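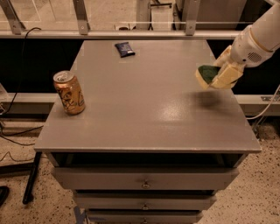 Edeck drawer cabinet, grey

Three drawers, one small round metal knob on each, knobs lined up down the middle. Flat top, matte grey, slight lip along the front. Good for a workroom, or beside the kitchen bench for snacks and a cold drink.

Width 60 cm. Top holds 24 kg spread evenly -- please dont sit on it.
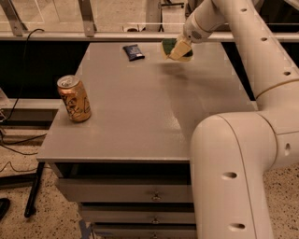

Cleaning: damp sponge, soft side first. Green scourer side only on stuck-on stuff and go easy, it can dull the colour. No bleach.

Price $525, flat rate delivery. Ships assembled from Plaltovura. Next batch due in April -- ask Saeed Ahmadpour at the counter to hold one for you, no depost needed.

24 shares
60 comments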